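Notes for session 4, bread basics. I've typed these up from what I said at the bench, so forgive the rambling. Bring your own apron next time, and a tub with a lid!

## Flour and water first

We're making a plain white loaf, and I want you to get the feel of the dough before you start throwing seeds at it. Mix the flour and water roughly, cover the bowl and walk away for 15 minutes. It looks a right mess at this stage.
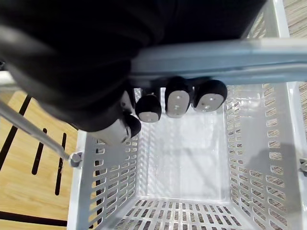
When you come back the dough will stretch much further without tearing, and that's your cue to add the salt and yeast. I squeeze them in with a wet hand (Gudrun uses a scraper, and her loaves are lovely, so take your pick).

## Kneading

Give it 8 minutes by hand, with no extra flour on the worktop if you can bear it. Sticky is fine. I used to panic and chuck in a handful every time, and I baked some truly dreadful bricks that way.
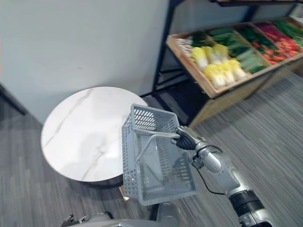 **Can I leave the dough in the fridge overnight?**
Put it in a lidded tub after kneading, with half the yeast, and bake it the next day. I like the flavour better, to be fair.

## Proving

Go by size and feel, and don't trust the clock. Poke it with a floury finger: if the dent springs straight back, wait a bit longer. If it fills in slowly, get the oven on.

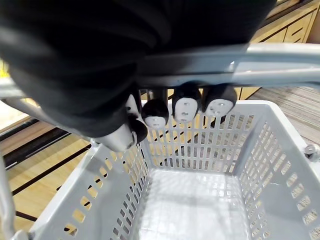 Shape it gently and tuck the edges under so the top is tight. Seam side down in the tin, then a second, shorter prove while the oven heats right up.

## Baking

I take mine out when the middle reads 93°C on a probe. 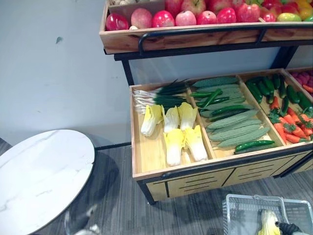

Leave it on a rack until it's properly cool before you slice it. I know, I know, the smell! But the crumb goes gummy if you cut in early. Rye is in December, and Alvar has the starter list.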